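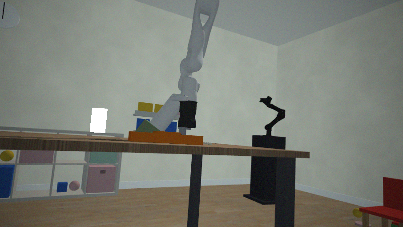

A white robotic arm above an orange tray, in a computer rendering.

Hortensia Sosa started her locs in her sister's kitchen with a rat-tail comb and a jar of beeswax she now regrets. "It took me 6 months to get the wax out," she says. "I would not put it in anybody's hair today."

Sosa works three chairs down from the door at Farahani, a small salon in Dradmont where she sees only loc clients. Most come for a retwist. A growing number come to have locs combed out, and she likes that work best.

"People assume you have to shave your head," she says. "If the locs are under three years old and you have patience, you can keep a lot of the length."

Her longest takedown was for Stuart Sedgwick, a line cook who had worn his for most of his twenties. It ran to 30 hours over several visits. She used warm water, cheap conditioner and a metal comb, working from the tips up - never from the root.

"He brought his own lunch," Sosa says. "We got through a whole podcast about shipwrecks."

Sedgwick remembers the shedding. "There was a pile of hair on the floor and I thought I was going bald," he says. Sosa had warned him. Hair that would normally fall out over the years stays caught inside the loc, and it all comes away at once.

She charges by the hour and asks for a deposit of 20 dollars. She turns down anyone who bleached in the past month.

Sosa's own locs reach her waist now. She washes them on mornings when she has time to dry them fully, and sleeps in a satin scarf. In June she plans to cut them to her shoulders.

"They're heavy," she says. "My neck hurts."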